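Hovbridge Basket Fair Is Back in September

Apr 13, 2026 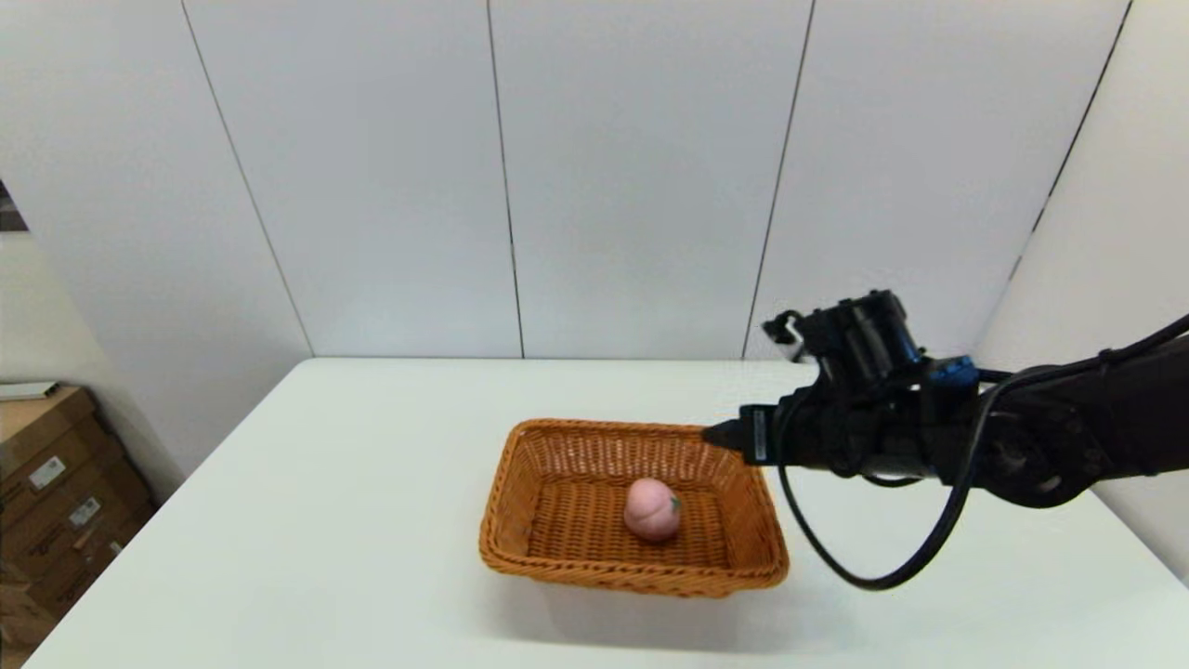 What's new this year

Good news for anyone who, like me, owns far too many baskets already – the Hovbridge Basket Fair is returning in September, and it's moving to the old Landeg mill! I called organizer Alun Morris this morning and he could hardly get the words out fast enough. Last year 1300 people squeezed into the church hall (I was one of them, stuck behind the tea table for ages), so the extra room is very welcome.

There will be 24 makers selling their work, plus beginner classes in willow and rush. I took the willow class last time and my bread basket still leans to the left, but I love it.

Sikia, the cafe on Mill Lane, is doing the food, and Alun says the cheese pies are coming back – hooray!

Getting in

Entry is free and classes cost extra. Booking opens in the summer at the Hovbridge library desk. If you want a stall, talk to Alun soon, as he only has a couple left.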